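4.2 Serving trays and the placement of packaged snacks

Of everything in our tabletop household collection, the snack arrangements gave us the most pleasure to study. They look trivial at first. A person carries a packet of shortbread or a box of crackers to a tray, puts it down, and walks off, and yet the way the packet ends up says a good deal about how people read the shape of a tray. Our archive holds 2,931 placements, coded with the Kermani scheme described in Section 3. Of these, 595 involve a packet that is longer than one side of the tray it was given, and we look at that group first.

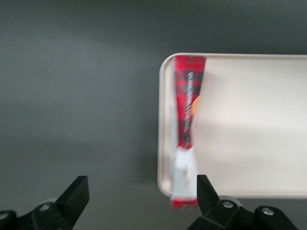

Length matters more than weight or stiffness in nearly all of our models, and we were delighted by how cleanly the effect showed up. Given a short packet, people use the middle of the tray and seem to ignore the rim. Given a long one, they move toward a side and line the packet up with the nearest edge, even where a diagonal would have fitted. The red tartan packet in the cream-white tray is a lovely case: it lies lengthwise close to the left rim, with its lower end hanging over the edge. We code this as "aligned, overhanging", a class that the original Kermani scheme folded into "misplaced". Keeping the two apart improved agreement between coders, and it matches what people told us in the interviews – an overhanging packet was still, to them, a packet on the tray.

Boxes behave differently. A small carton has a face to stand on, so there is a choice between laying it flat and setting it upright, and the raised rim becomes something to put it against. Tarnetti coding treats the rim purely as a barrier. We prefer to treat it as a guide, following a suggestion made by Nima Shokri at our November workshop, and we record contact with the rim separately from position on the floor of the tray. The second variable we added is storage: whether a cabinet or a set of drawers is close enough to compete with the tray as a home for the item. 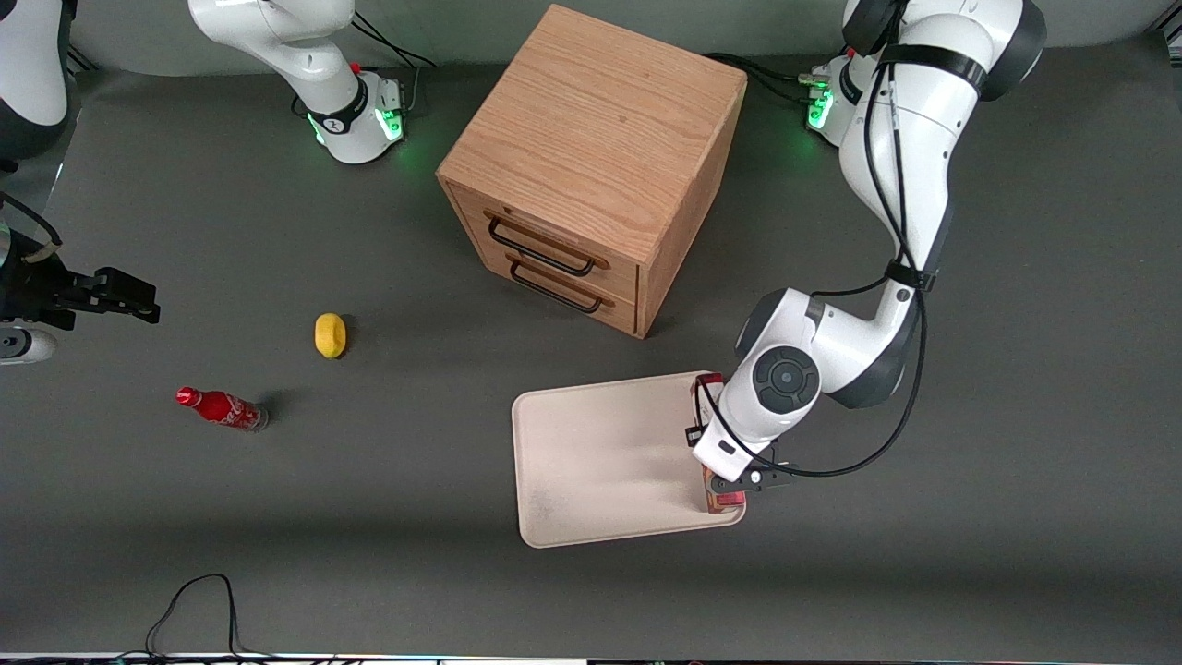 Figure 4. Two-drawer cabinet and beige tray on the gray tabletop, with a small red-and-brown box held upright at the tray's right edge.

The layout in Figure 4 is one we return to often. The tray lies a little below the cabinet and slightly to its right, so both are available as destinations. In the interviews, 16 respondents sorted snacks between tray and drawers for a layout of this kind, and they split along a line we had not expected: things to be eaten soon went to the tray, whatever their size, while anything described as "for later" went to the drawers. We find this result really exciting, as it ties placement to time as well as to shape. Section 4.3 tests it against the 2,000 placements in the Weltonano subset, where the drawers vary in depth and the tray stays the same.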